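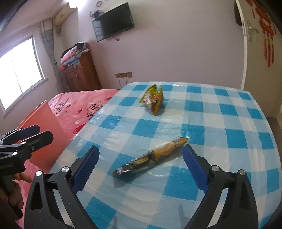

Hand-held gripper pair, pre-session safety check
Ellamano build, shared workshop copy
Checked 05/02/2021

Mark each line OK, FIX or N/A. Anything marked FIX gets a comment. A tool with an open FIX in section 1 or 2 stays on the shelf.

1. Linkage and pivots

1.1 Pivot pins seated, none standing proud of the bar. OK
1.2 Arms open and close without catching. FIX
Comment: Right-hand tool drags in the last part of the opening stroke. Backed the outer pin off slightly and wiped the joint. Moves freely now. Check again next session.
1.3 No cracks at the ends of the bars. OK
Comment: Look at the thin wall next to the recessed openings. The Watama prints split there in July and we threw out 2 bars. The current set was printed with thicker walls.
1.4 Both arms reach full open at the same time. OK

2. Finger pads

2.1 Pads fixed firmly, no lifting at the edges. OK
2.2 Serrated edge clean, no sharp burrs. FIX
Comment: Small burr on one pad, enough to snag a snack wrapper. Took it off with 800 grit. Run a fingertip along all of them before closing the tool on anything.
2.3 Pads meet evenly when closed. OK

3. Handle and grip

3.1 Handle tight, no twist under load. OK
3.2 Fingers stay clear of the linkage with the tool fully closed. OK
Comment: Pinch point is just ahead of the handle. Children do not use the tools without an adult holding the other one.
3.3 Trigger returns by itself. FIX
Comment: Slow return on one tool. Spring is the old Tsang part. Replacement on order, tool is usable meanwhile but not for timed runs.

4. Camera

4.1 Mount screws tight. OK
4.2 Lens clean. OK
4.3 Cable strapped down and away from the arms. OK
Comment: New Neteck strap, holds better than tape. Leave some slack at the wrist.

5. Work area

5.1 Table steady, cloth flat enough that a pad won't hook a fold. FIX
Comment: Plastic cloth wrinkles when the tools are dragged across it. Lift, don't drag. Smooth it out between runs, or clip it at the corners.
5.2 Glare checked. OK
Comment: Glossy cloth throws back the window light. Half-close the curtain if the recording washes out.
5.3 Test items are sealed packets, no glass, nothing with a blade. OK
5.4 Chair pushed back, floor clear on both sides of the table. OK
5.5 Wall outlets and cords out of reach of the tools. OK

6. After use

6.1 Count the pins before packing, 4 on each front linkage. OK
6.2 Wipe pads with a damp cloth, no solvent. OK
6.3 Packets that have been squeezed more than 5 times are replaced. N/A, fresh ones used

Open items: spring (3.3), table clips (5.1), recheck of opening stroke (1.2).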